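Getting a Rented Flat Ready for the Check-Out Inspection

Posted by Kirsty Mapplebeck, Monday, November 6, 2023

Most arguments about deposits come down to the kitchen. If you are leaving a rented flat, start there and leave the bedrooms until last. The steps below are the ones I give to tenants at Kvaran, and they work for a studio or a family flat.

What you need

Your copy of the check-in inventory, a roll of bin bags, washing-up liquid, white vinegar, an old toothbrush and a few cloths. Allow two days for a one-bedroom flat. Professional cleaners quoted one of my tenants £171 for the same job in February, so it is worth doing yourself if you have the time.

Step 1. Read the inventory first

Go round with the inventory in your hand and tick off what belongs to the landlord. Anything not listed is yours and has to go. Small kitchen things cause the most trouble, so do the drawers and worktops separately and write down anything missing. A missing item can usually be replaced cheaply before the inspection. Afterwards you pay whatever the agent charges. 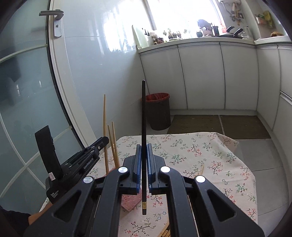
Black chopstick with a gold-coloured band

Step 2. Empty the cupboards

Take everything out, including the paper liners. Wipe the shelves from the top down with warm water and a little washing-up liquid, then leave the doors open for 45 minutes to air. Check the hinges and the tops of the doors. Inspectors run a finger along both.

Step 3. Oven and hob

Take the racks out and soak them in the bath on an old towel. Do the inside of the oven with whatever cleaner you prefer, but read the label if it has self-cleaning liners, as many sprays will damage them. Pull off the hob knobs if they are made to come off and clean behind them with the toothbrush.

Step 4. Limescale

Soak a cloth in vinegar, wrap it round the base of the tap and leave it for 10 minutes. Rinse well. Don't use vinegar on marble or other natural stone. For a shower head, tie a bag of vinegar round it and leave it while you do the floor.

Step 5. Tables and open surfaces

Take cloths and mats off and look at what is underneath. Ring marks and small burns are often found here for the first time. If the mark was there when you moved in, it should be in the inventory or in your own photos. If it is new, tell the agent before the visit. Viorica Preda, who does check-outs with me, is far easier on damage that has been reported.

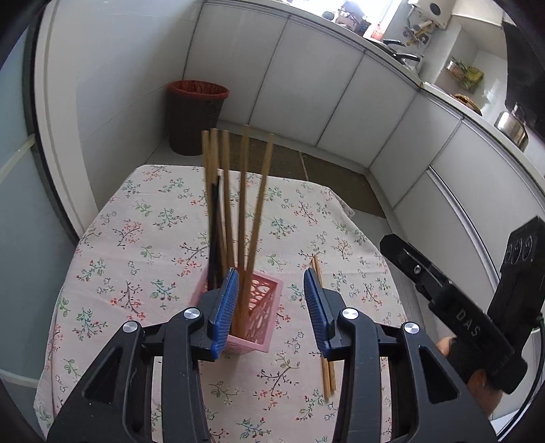 Step 6. Floors, last of all

Vacuum first, then mop towards the door. Move the fridge if you safely can. Crumbs behind it are noted as "not cleaned" even when the rest of the room is spotless.

On the day

Take dated photos of every room, read the meters and hand back all the keys, including the one for the letterbox. Ask for a signed copy of the report before you leave.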